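Site visit report: Hilbridge open day, 6th July

The Hilbridge building opened its upper floor to visitors for one afternoon. The floor covers 361 square meters and was refitted in March by Van Wyk, with furniture supplied through Hurkiso. I went to look at the interior work, mainly lighting, partitions and power distribution, ahead of our own refit at Butby. The tour took 40 minutes and covered the corridor, the main room and the kitchen.

Main room: ceiling and partition

No suspended ceiling was installed. The ceiling is painted white and the conduit is surface-mounted and also white, which keeps it from standing out. Lighting is by rectangular fluorescent fixtures. The room is divided from the space behind it by a glass partition with frosted white panels, and the fixtures beyond the glass can be seen from the front. Seating near the partition is black mesh office chairs on the left side.

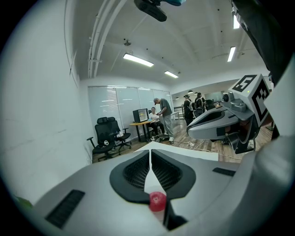 Main room, Hilbridge, looking toward the glass partition.

Tables and floor

The floor is brown wood plank. Van Wyk quotes a plank thickness of six millimeters over the old screed - thinner than I would specify for a room where furniture gets moved often, but I felt no movement underfoot. The tables are white with rounded corners, and a metal-rimmed grommet is set into the top for cables. A plant stands by the wall end of the table and its leaves reach over the edge.
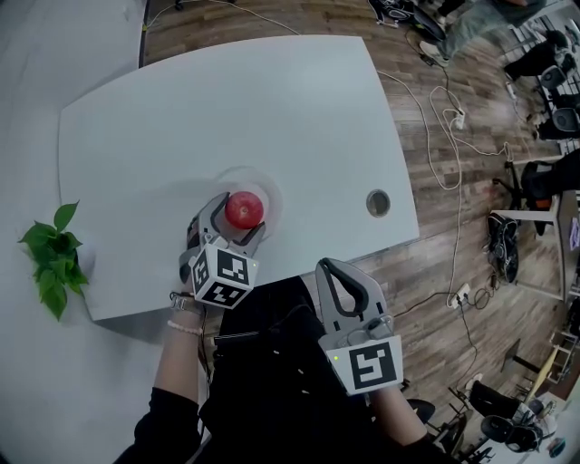

Power is the weak point. Power strips sit on the floor with the cables running loose between them, and the grommet does little good if there is no tray or floor box below it to receive the cable. Van Wyk priced floor boxes as an option and the client left them out. For Butby I would put them back in.

Walls

Walls are smooth and white throughout the main room. The paint is a washable grade, two coats over a skim. I checked one corner with a straightedge and found it good. One thin cable runs vertically up the wall near the ceiling, fixed directly to the surface.

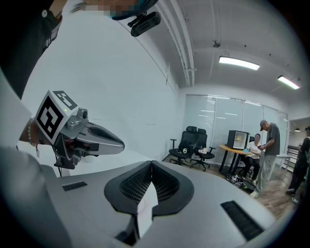 Kitchen and corridor

The kitchen has a single run of base units and a sink. Lead time on the Hurkiso units was five weeks. The corridor keeps its old doors, repainted, with new closers. Two of these were set too strong and need adjusting.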